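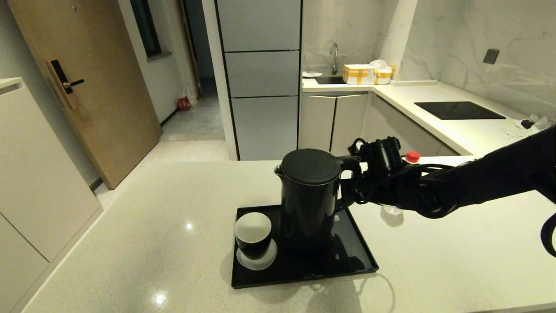
*A garra na alça da chaleira preta, na bancada da cozinha.*

## Preto sobre preto sobre preto

20 de fevereiro de 2022

Passei a semana brigando com uma chaleira. Para ser justo com ela, a briga era com o módulo de percepção, mas o módulo não tem alça e eu precisava olhar feio para alguma coisa.

O problema cabe numa linha: garra preta, alça preta, chaleira preta, bandeja preta. Quem projetou o conjunto tem ótimo gosto e nunca precisou segmentar uma nuvem de pontos. Nosso segmentador, o Mollah, resolveu que braço e chaleira eram um único objeto de formato criativo, e o planejador, obediente, passou a desviar da própria mão. Era bonito de ver no visualizador. O braço hesitava, recuava uns centímetros e pedia replanejamento, feito visita que não sabe se pode sentar.

A primeira correção foi a preguiçosa: subtrair o modelo do robô da nuvem antes de segmentar. Funciona muito bem quando o modelo está certo. O nosso não incluía os cabos, que fazem uma volta generosa ao lado do braço e mudam de forma a cada movimento. Sobrava uma cobrinha flutuante que o Mollah classificava como obstáculo com 100% de confiança. Invejo essa autoestima.

Troquei então o filtro por uma margem inflada em volta dos elos, maior perto do punho, e deixei a máscara da alça congelada a partir do momento em que a garra fecha. Daí em diante quem manda é a cinemática: a chaleira vira extensão da ferramenta, com uma caixa de colisão própria, e a câmera só opina sobre o resto da cozinha. Deveria ter feito assim em outubro, quando o problema apareceu pela primeira vez e eu o arquivei como "iluminação".

O segundo capítulo foi o controle. O Emeo, nossa camada de impedância, roda a 200 Hz, e a estimativa de força vinha com um atraso de 39 ms que ninguém tinha medido (eu, no caso, não tinha medido). Com a rigidez vertical no valor padrão, o robô apertava a alça e começava uma tremedeira discreta. Baixei a rigidez, pus um filtro decente no sinal e corrigi os carimbos de tempo, que vinham do relógio da máquina errada. Essa última parte levou dois dias e rendeu uma linha de diff.

Ficou faltando a xícara. O bico é curto, fica do lado oposto à garra, e o planejador ainda trata "inclinar" como uma rotação em torno do punho, o que joga o bico para um lugar onde não há xícara nenhuma. Quero definir o eixo na ponta do bico e deixar o resto do braço se virar.

Por enquanto, testo só a trajetória em simulação. O branch se chama `judetti-alca`, e o próximo vai se chamar `judetti-bico`, se eu conseguir fechar antes os 2 testes que continuam vermelhos.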